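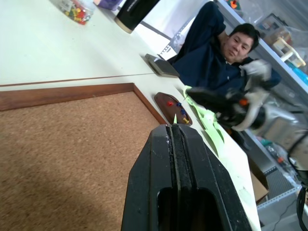
Reportage

Accueil > Magazine > Automatisation > Apprendre par l'exemple

Quatre punaises et deux pinces : comment se fabrique une démonstration

La séance du mardi commence à 9 heures chez Pornon, dans un local en rez-de-chaussée où l'on entendait autrefois des machines à coudre. Sur la table blanche, le matériel tient en peu de place : un tableau de liège dans son cadre brun-rouge, un petit plateau ovale et, dessus, une punaise rouge, deux bleues, une jaune. L'exercice du jour consiste à prendre une punaise, à l'amener au-dessus du liège et à l'y planter droite.

Pour une personne, le geste dure deux secondes. Pour le système que l'entreprise entraîne, baptisé Coro, il faut d'abord des exemples, et beaucoup. Un exemple est un enregistrement complet : les images des caméras, la position des bras, l'ouverture des pinces, du départ à l'arrêt. L'équipe en a réuni 2 513 depuis l'ouverture du programme, toutes tâches confondues. Les punaises en représentent une petite part, et de l'avis général la plus pénible.

Les opérateurs travaillent par créneaux de 40 minutes. Au-delà, les gestes se relâchent et les enregistrements s'en ressentent. On voit une pince hésiter, revenir en arrière, appuyer de travers. Ces hésitations ne sont pas toutes jetées. Une reprise propre après une prise manquée est conservée, avec une étiquette particulière, parce que le système devra lui aussi savoir se rattraper. Un essai où la punaise roule par terre est supprimé le soir même.

Le plateau a été choisi pour son rebord, qui retient ce qui glisse. Avec une assiette plate, employée pendant les premières semaines, les punaises finissaient contre le bord de la table et il fallait tout arrêter. Le rebord pose une autre difficulté : si la punaise se trouve tout contre lui, la pince doit arriver presque à la verticale. Les opérateurs ont pris l'habitude de varier les positions de départ, à la main, entre deux essais. La consigne interdit de les ranger en ligne.

On trouve aussi sur la table des objets qui ne servent pas à l'exercice. Un morceau de papier vert clair aux bords déchiquetés, un rectangle gris foncé posé à plat, un bocal de petites pièces de construction en plastique de toutes les couleurs. Un système entraîné sur une table nue se trouble dès qu'une chose inconnue entre dans le champ. Pornon l'a appris l'an dernier avec une série de 56 exemples tournés sur un plan de travail vide, et qu'il a fallu refaire en entier.

La composition du fond change donc d'une semaine à l'autre. Une feuille de calcul partagée indique ce qui doit rester, ce qui doit bouger et ce qui doit disparaître. Elle est tenue avec sérieux pour les objets de la table, avec moins de sérieux pour les étagères métalliques du fond, où les bacs et les sachets transparents s'accumulent sans plan.

La relecture a lieu l'après-midi. Chaque enregistrement est visionné une fois en vitesse normale, puis coupé au début et à la fin pour enlever les temps morts. Le relecteur choisit ensuite une phrase qui décrit la tâche, dans une liste de 17 formulations. « Planter la punaise bleue » n'est acceptée que si l'essai ne laisse aucun doute sur laquelle des deux bleues est visée. Ce point a donné lieu à de longues discussions avec Farina, le laboratoire partenaire qui reçoit les données et lance les entraînements. Farina demandait une seule punaise par couleur. Pornon a gardé la paire, en ajoutant à la phrase une indication de position.

Les résultats sont partagés. Sur la prise de la punaise dans le plateau, Coro réussit plus de 40 fois sur cent lors des essais internes, un chiffre que l'équipe juge convenable pour un objet de cette taille. Planter est une autre affaire. Il faut sentir la résistance du liège, et les images seules renseignent mal sur la force exercée. Des capteurs supplémentaires, commandés auprès de la société Prerkano, devaient arriver en mai. Leur montage est prévu sur une seule des deux pinces pour commencer.

En attendant, les séances continuent. Le liège, lui, s'use : à force d'être percé aux mêmes endroits, il n'oppose plus la même résistance, et deux essais identiques à l'image ne le sont plus au toucher. La règle actuelle est de tourner le tableau d'un quart chaque semaine et de noter le changement dans le journal – la colonne existe depuis peu, et elle n'est pas toujours remplie.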